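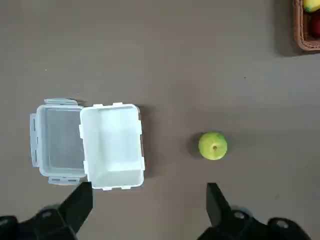 Lunch, pending.

The city has decided, after what I'm sure was a great deal of thought, to take the right-turn lane off Kambridge Road at the Plestine Avenue light. The notice is stapled to the pole by the bus stop, at a height where it can be read comfortably by someone on stilts. Work began in January and is due to finish in 17 weeks, which is what they said about the sewer.

I drive through that light twice a day. It used to take me two greens to get through. On Monday it took six, and I had time to read the whole sign at the tire shop, including the part about financing.

What's going in where the lane was? A planter. There is a drawing of it on the city website, on page 67 of a PDF, and in the drawing there is a woman pushing a stroller past some tall grass and not one car anywhere. I have lived near that corner for 18 years and would love to know what time of day she goes out.

I'm not against slowing people down. Kambridge is too fast, and the crosswalk by the school has scared me more than once. But the crosswalk by the school is four blocks away and isn't getting anything. I wrote in to ask about that and got an automatic reply thanking me for my interest in parking permits.

Senad Hoxha, who has the barber chair next to the tire shop, went to the open house. He tells me they had the traffic numbers up on an easel: 253 cars making that right turn in the morning peak. He asked where they'd go now. The consultant said they would "redistribute." They have redistributed onto my street. One of them redistributed my side mirror last week and kept going.

Meanwhile the detour signs send you left on Vukčević Street, which has been one-way the other direction since before I moved here. Someone put a trash can in front of the arrow on Tuesday, and it was the best piece of traffic engineering we've had all year. It was gone by evening.

My car, for those who have asked, is still running. My daughter named it the Rodent years ago for the noise it makes in second gear, and second gear is where it now spends its life. I put gas in it on Saturday and it was down to half by this morning without having gone anywhere I'd call a place.

Comments on the plan close at the end of the month. The form is on the city site under "Parks," and you have to pick a park before it'll let you type. I picked the one with the duck pond.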